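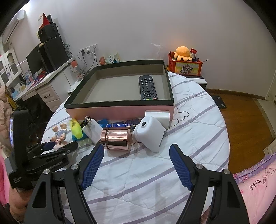

Two hand-held grippers over a cluttered table, with a remote control in the box at the back.

Buy the gripper for the table you have

By Silvana Godoy, 4/7/21

Most gripper comparisons I read are done with a set of clean blocks on a bare bench. I think they are close to useless. A block has flat sides and stays where you put it. A shiny cylinder on its side rolls, and a crumpled packet changes shape as soon as the fingers touch it.

My colleague Alcides Cusi and I have been trying the Lerkero and the Idura by hand before we fix either one to an arm. Both were set up with textured blue pads. On paper the Idura wins, as it closes faster and weighs less. On a full table I would take the Lerkero. Its fingers go in between things without knocking over the next one, and I can tell from the handle when the pad has slipped.

Alcides disagrees. He says speed matters more once the controller is doing the work, and that a person's feel for the handle is no guide to what an arm will do. He may be right about the arm. We have 1559 grasps logged and we still argue over what counts as a dropped one.

What I would like from makers is simple. Publish results on soft, round and glossy things, placed close together. Say which pads were fitted. Let buyers try the gripper by hand for up to two weeks. Prorken already lends out its controllers, and I see no reason why gripper firms cannot do the same.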